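About Favthorpe

Favthorpe sorts, folds and packs returned clothing for online shops. We opened in Magaña with 7 people and one long table. Today the building handles up to 2000 garments a shift, and part of the folding is done by robot arms.

Marjan Rashti runs the floor. She folded shirts by hand here for years and now decides which items go to the arms and which stay with people. T-shirts go to the arms. Knitwear, linings and anything with buttons stay with us.

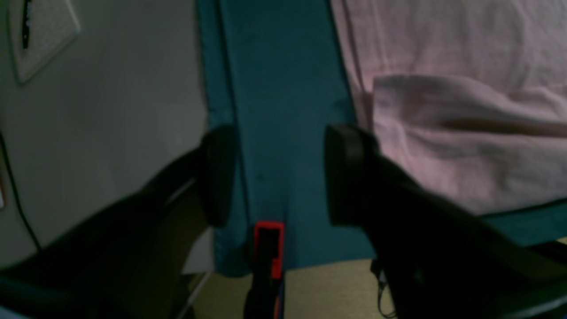

Wrist view from one of the arms, with pink and teal fabric behind the fingers.

No jobs were cut when the arms came in, but the jobs did change. Folders used to stand for a full shift – many had sore wrists by August. They now spend part of the day checking seams, loading garments and correcting folds. Everyone who moved to the new work had paid training first.

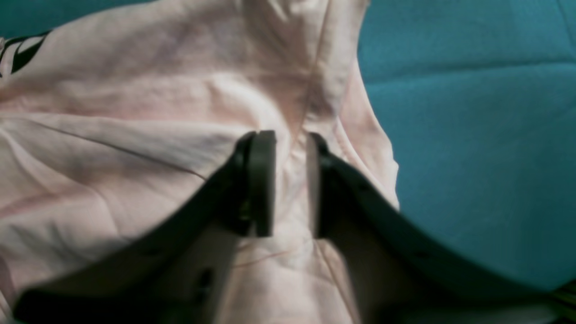

Thin cotton is still the hardest material for us. It slides and bunches, and a person has to step in more often than we would like. Imre Mészáros keeps a list of these stops, 119 at last count, and goes through it with each crew at 2 p.m. Crew members can pause an arm at any time without asking a supervisor.

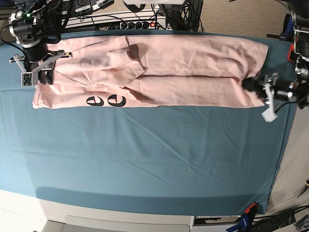

Page last changed: August

Begoñe Llorente handles hiring and training. We take on people with no technical background and teach the rest on site. For tours or open positions, ask for her at the front desk.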